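Trunholm House News - 4 January 2018

Happy new year all. Quick one, I'm writing this between loads.

SOCKS

So the sock drive did better than anyone hoped. Boxes were out through October at Sisutel and at the Rallmont shop, and then Hervieu dropped off three more bags right before the holidays, which we did not see coming. Some 2,000 socks in the back room now. Not pairs - socks. Everything has been through the wash and a lot of it has come out single, so the job for January is matching.

Beige ones are the worst. Low-cut, light, all nearly the same until you get them next to each other on a table. Do it on the wood tables please, not on your lap and not on the bed covers, beige on beige is hopeless. Lay one flat, hold the other up over it by both ends, compare the size and the shape of the edge. If they agree, it's a pair. Move on. 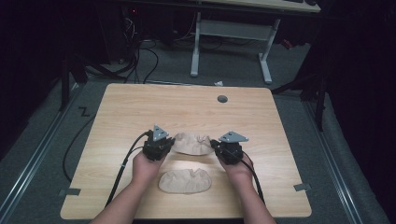 HOW TO FOLD THEM

Had four different methods going last time and the bins were a mess, so let's all do it Jarmo's way. Jarmo Savolainen did the whole kids bin by himself so he gets to pick.

Flat on the table, heels the same side. One on top of the other. Smooth out the toe, they like to curl under. Then fold in half once, toe to cuff, and stop there. No balls! Balling stretches the cuff and the thin ankle ones go baggy real fast.

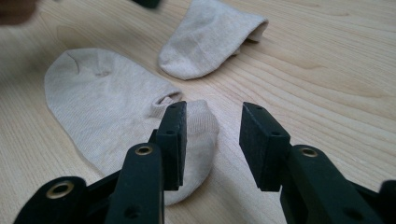
Folded pairs go in the bins by size, 25 pairs to a bin, lid on, write the size on the end and not on teh lid. Wim Michiels has the markers. Anything with a hole goes in the rag bag by the door. Singles that have no match after two tries go in the basket on the window sill, don't toss them, the other one tends to show up a week later.

Need more hands in the mornings, 9 to noon. Even an hour helps. Tell Wim or just come in the side door - bell is still broken so knock loud.

Next pickup is when the bins are full, so no date yet. Will put it on the board.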